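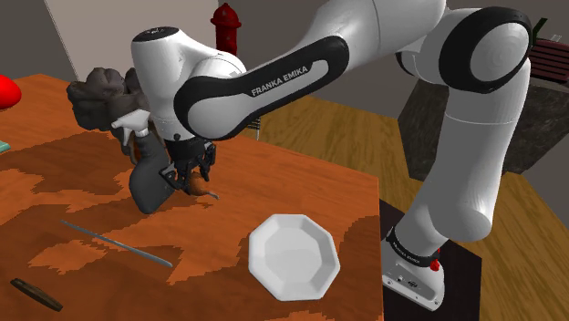 Gripper at the onion-like object, simulated table

Recording good demonstrations by remote control

This page is for people who will teach the simulated arm with a hand controller. It assumes you have already installed Plarnus and that the arm answers when you move the controller.

1. Start the session and choose the table scene. Wait until all objects stop moving before you touch anything.

2. Hold the clutch button and move your hand slowly. The arm follows only while the button is down. If your wrist becomes uncomfortable, release it, bring your hand back and press again.

3. Come to the object from above, with the fingers open. Go down the last part in one calm movement – small corrections near the table are the hardest thing for the model to learn.

4. Close the fingers, count to two in your head, then lift.

5. Press Save or Discard. Please discard every attempt in which you pushed a neighbor object by mistake.

For our first task we kept 26 demonstrations and discarded 11. Do not record more than 17 without a pause, your hand gets tired and the paths become lazy.

Between attempts, look at the table also from the second camera. It shows better how much room the fingers have on the way down. 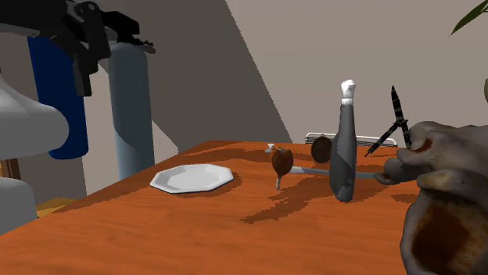

Teodoro Javier wrote to me that he prefers to turn the controller sensitivity down to half for the first day, and to raise it when the new person stops fighting with the clutch. I have added this to the settings page.

When you finish, export the session to the Renon folder and write the task name in the log.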